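Where the line turns over

Setting a long poem for a narrow page

2021-09-29

A prose typesetter may break a line wherever the measure runs out. A poetry typesetter may not. The line belongs to the poet, and when it is longer than the page is wide, the part that will not fit has to go somewhere without looking like a line of its own. The leftover part is called a turnover, or a runover in some houses, and most of the technical work in a book of long-lined verse goes into handling it.

Arkanum, the book-length poem issued this autumn by the Stesum press, has 1,879 lines. The longest would need a page wider than most bookshelves are deep. The poet wrote on landscape sheets, and the manuscript contained no turnovers at all. The finished book is a portrait paperback of 200 pages, and it has turnovers on nearly all of them.

Three methods were considered. The first was to reduce the type until most lines fitted. A trial at 9 point brought the turnovers down sharply but gave a grey page with very little air between the lines, and the press judged it tiring after a few minutes. The second was to turn the text sideways, so that the reader holds the book like a wall calendar. It keeps the lines whole, but it strains the spine, and many shops shelve such books badly. The third was to accept the turnovers and make them regular, and Stesum took that course.

The rule adopted was a fixed indent, deeper than any indent used by the poet. The depth matters. Arkanum uses stepped lines in its middle section, where a phrase drops and moves to the right as part of the verse. If a turnover were set at the same depth as one of those steps, the reader could not tell the poet's decision from the printer's. The poem has four levels of step. The turnover indent was therefore placed beyond the fourth, well over to the right, and was never varied, even where a shorter indent would have looked tidier.

A second rule dealt with short leftovers. A single word alone on a turnover draws the eye and picks up a stress that the poet may not have wanted. Where this happened, the setter brought a second word down to join it. Word spaces were not squeezed to pull a stray word back up. In prose, small changes in spacing pass unnoticed, but in unjustified verse set line under line they show as uneven colour, and in a poem where wide gaps are used as pauses they can be read as pauses.

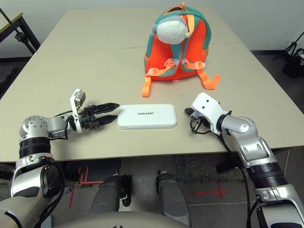

One reader of the early proofs objected that the fixed indent was too strict. In the closing section, the complaint went, every line turns over, so the right-hand side of the page fills up with fragments that start to read downwards as a second poem. The remark was passed to the poet, who agreed that it could be read that way and asked for no change.

Page breaks were harder. A stanza may be split across two pages, but the reader then needs to know whether the white space at the foot of the page is a stanza break or only the end of the paper. Some publishers print a small note or symbol. Stesum preferred to let the page depth vary by one line either way, which was enough to settle most cases. Facing pages were kept to the same depth. A line was never parted from its own turnover, and where the two rules clashed the turnover rule won.

The typeface is Billeck, a plain roman with a narrow lower case and rather short capitals. It was chosen for its width. Set at the same size as the press's usual face, it saved up to a word on the longest lines, and that alone removed many turnovers from the first section. Its italic is less useful, being nearly as wide as the roman, and italic passages had to be checked separately.

Printing was done by Fallahi on an uncoated cream stock with the grain running parallel to the spine, so that the book opens without springing shut. The run was 3,000. Show-through was tested in March on unbound sheets, because ragged verse leaves large bare areas where type from the other side of the leaf is easy to see. A heavier stock was chosen as a result, and the spine was widened on the cover artwork to match.

The electronic edition is still in preparation. On a screen the reader sets the size of the type, so the place where a line turns cannot be fixed in advance. The indent can be, and the press intends to keep it at the same relative depth. The rule about single words has been dropped for that version, as no reading software tested so far will apply it.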